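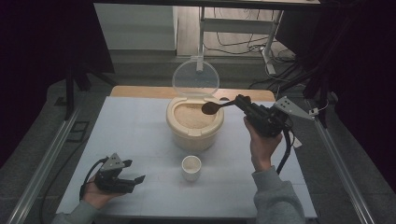 How should dry rice be kept in a shared kitchen so people can get at it easily and it doesn't go everywhere?
In a wide squat tub with a hinged lid, kept on the worktop, with a spoon beside it and one cup that everyone uses as the measure. Fill it to a hand's width below the rim and no higher.

Rice on the Floor: storing and portioning dry rice in a student kitchen
Group project report, Household Design module
Tatu Lyimo, Ha-neul Byun, Bouchra Naciri
Tutor: Mahmoud El Sherbiny
Handed in 6 July 2018

1. Why rice

Ha-neul and Tatu both live in Lumton House. 17 people on one corridor, one kitchen, and most of them eat rice most days. Rice gets bought in big sacks because it's cheaper and then the sack sits open under the sink with a peg on it. The peg goes missing. Then there's rice in the drawer runners, rice behind the bin, rice in somebody's slippers.

We first wanted to do the whole cupboard (pasta, lentils, flour as well) but Mahmoud told us to pick one thing. So, rice.

2. What we wanted to find out

Which kind of container people put the lid back on. Whether a spoon or a cup is better for getting rice out. How much ends up on the worktop.

There was a fourth question about moths but we dropped it. Not enough time and no moths.

3. Containers we tried

The sack itself, folded over and pegged. This was the starting point and we left it in for a week so there was something to compare against.

A tall narrow jar with a screw lid, from Tatu's mum. Looks nice on the shelf. Fine while it's full, horrible when it's half empty, your knuckles scrape the sides and you end up tipping it. Tipping is where most of the mess came from in the whole project.

A shallow box with a lift-off lid. Easy to scoop from. The lid was on the fridge, on the windowsill, under a chopping board. Once in the oven, Bouchra found it in time.

A squat round bin with a see-through hinged lid. The lid stands up behind when it's open and can't wander off as it's joined on. This one won and it wasn't close.

4. How we did it

Four weeks, one container a week, same place on the worktop each time, left of the cooker. A plain cup next to it and a spoon. Under everything we put a sheet, changed every evening, and whatever rice had landed on the sheet was tipped into a bowl and weighed. Bouchra did the weighing. She missed two evenings in the third week, so week three looks a bit better than it should.

We also did a bench session ourselves. Each of us filled the cup from the bin, first by spoon and then by dipping the cup straight in. Level fill, no heaping. Put it back, start again. Boring but useful, you notice things about your own hands that you dont notice when you're hungry.

Total rice bought for the project was almost 2560 grams, which we ate.

5. What happened

Sack: worst. Rice every evening, mostly near the edge of the worktop where people rest it while they pour.

Jar: less often but in big spills. One tip and you've lost a spoonful.

Shallow box: hardly any spilled, but left open nearly every night.

Hinged bin: a few grains most evenings. Closed when we checked, apart from one Saturday.

Spoon against cup. The cup is faster. But dipping the cup means the outside of it goes in the rice, and people had just had it under the tap, so you get damp clumps stuck to the wall of the bin. Spoon is slower and cleaner. A big spoon with a deep bowl is better than a dessert spoon, fewer trips across the gap, and the gap is where the grains drop. Ha-neul's trick was to keep the cup right up against the bin so there's no gap to speak of. We put this on the notice and people did it for a while.

Filling height matters more than we thought. Full to the brim and the first spoonful pushes rice over the edge. Too low and you're digging.

6. The notice

Bouchra wrote it, taped up over the worktop:

RICE
Lift lid. Cup close to the tub.
Spoon, don't pour.
Dry spoon only!!
Close lid.

The second line got crossed out by someone and written back in by someone else. We left it.

7. Problems with the project

People knew we were looking. A couple of the corridor told us they were being tidier than normal that month. We should of started a week earlier and not told anyone.

We only tried one kind of rice, long grain. Short grain might stick more, we don't know.

The order of containers was never mixed up, so by week four everyone was used to the sheet and the weighing and probably more careful. Mahmoud pointed this out after the draft and he's right. If another group picks it up in October they should swap the order round.

Kitchen scales only read to the nearest gram. A few grains of rice is nothing on them. For the last week we wrote "trace".

8. What we'd recommend

Hinged lid, wide opening, squat shape so it doesn't tip. See-through lid if you can get one, people look before they open and they know when to buy more. Deep spoon. One cup, always the same, kept beside the bin and not used for tea.

Throw the peg away.

9. Who did what

Tatu: containers, section 3 and 5, shopping.
Ha-neul: bench session plan, sections 1, 4 and 7.
Bouchra: weighing, notice, sections 6 and 8, typing up.

Thanks to Alžběta Jurčo for lending us the scales and for letting us have the worktop to ourselves on the afternoons we needed it. The bin is staying in the Lumton kitchen, the jar has gone back to Tatu's mum.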